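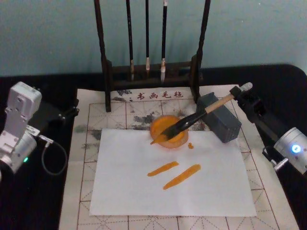

Figura 1. Pincel apoyado en el plato de pintura naranja y sujeto por la pinza; en el papel, dos trazos.

Proyectos > Robótica > Enseñanza por demostración > Rita

3. Captura de demostraciones

La tarea consiste en cargar el pincel y pintar trazos cortos en diagonal sobre papel. Se enseña al sistema Rita por teleoperación: el operador mueve dos brazos maestros y los brazos seguidores reproducen las posiciones articulares. Cada demostración se guarda a 20 Hz. El conjunto previsto consta de 400 episodios, de los cuales 13 se descartaron por pérdida de sincronía entre cámaras.

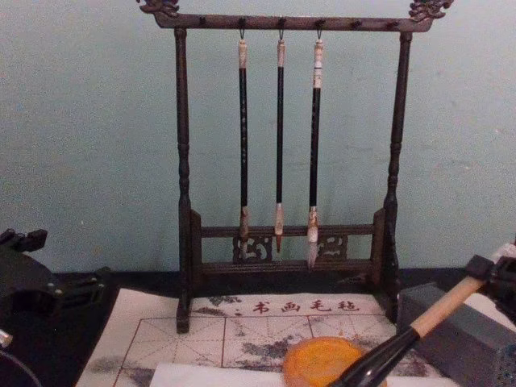
Wekesa Masanja
Estudiante, responsable de teleoperación. Laboratorio Szekeres

3.1. Agarre

El mango se sujeta por la parte superior, de madera clara, con el pincel en diagonal. Un agarre más bajo acorta el brazo de palanca, pero acerca la pinza al plato. Se ensayaron tres alturas y se fijó la más alta.

3.2. Limitaciones

El operador no recibe realimentación de fuerza. La presión sobre el papel se estima solo por vídeo, lo que produce trazos de anchura desigual. Stella Ndung'u revisó las etiquetas de inicio y fin de trazo. Queda pendiente repetir la serie con guiado manual directo del brazo, prevista para abril.

Escuela Técnica Murnside | Diciembre de 2025 | Contacto | Volver arriba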